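August 4, 2020

Up at the Zurkthorpe room by eight with Úna Nic Aodha and so pleased with how the day went that I'm writing it all down before supper. We've been arguing about the house rules for the hand-held grippers for weeks (Kieran's first draft ran to four pages!) and today we finally worked through them at the lockers with the draft beside us.

Rule one, markers. Cube on top, faces clean, no sleeve or bag across them. Úna wants a wipe-down at every change of hands and I'm all for it. 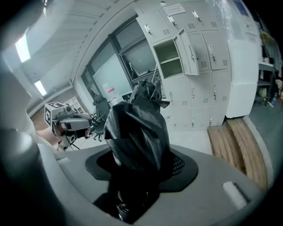
Rule two, doors

Open the locker fully before the gripper goes near the compartment. I'd written "open as needed", which Kieran Tierney called a rule for people who don't want one, and he's right. Full swing, then reach in, wrist straight, and the other hand kept down by your side so that its cube doesn't knock against anything. I love how quickly it starts to feel normal — by lunch I was opening my own cupboard at home in my head.
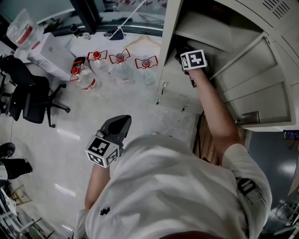
and the same goes for closing, which the Berlow people left out of theirs altogether. Their sheet has 304 lines and not one about leaving a door as you found it! We aim for 200 good recordings before November, and I'd sooner have those than 3,000 nobody can compare.

Rule three took longest. Soft things.

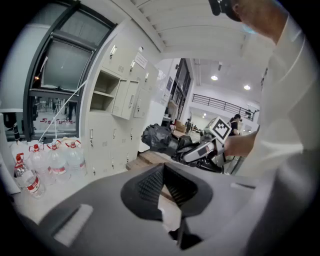 Úna's point is that a standard written for boxes and bottles falls over the moment something has no fixed shape. You can say "grip at the middle" of a bottle. A black bag all bunched up in the fingers hasn't got a middle, so we've put "grip where it is gathered, and look before you let go". Masks stay on, that one went through without a word. Must send the clean copy to Maledport tomorrow and ask for the Torres wording on rest breaks.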